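Tellthorpe Open Gardens – Questions and Answers

When are the gardens open?
In June, from 11 in the morning until 5. Last entry is at half past four.

How much does it cost?
One ticket is £5 and it is valid for all 26 gardens. Children under twelve come in free.

Where do I buy the ticket?
At the village hall, where you also receive the map. We can take cards, but the signal is weak, so please bring some cash also.

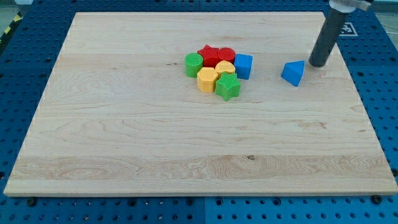 Can I bring my dog?
In most gardens yes, on a short lead. Mr Poduval keeps hens, so his garden is without dogs – the map shows this.

Are plants for sale?
Yes, at Levine Cottage. Murali Thampi grows hardy geraniums and salvias from seed. They finish early.

Is there parking?
In the field behind the church. From there it is a walk of 20 minutes to the furthest garden, uphill.

I would like to open my garden next year. Whom do I ask?
Please write to Ekene Aliyu before January.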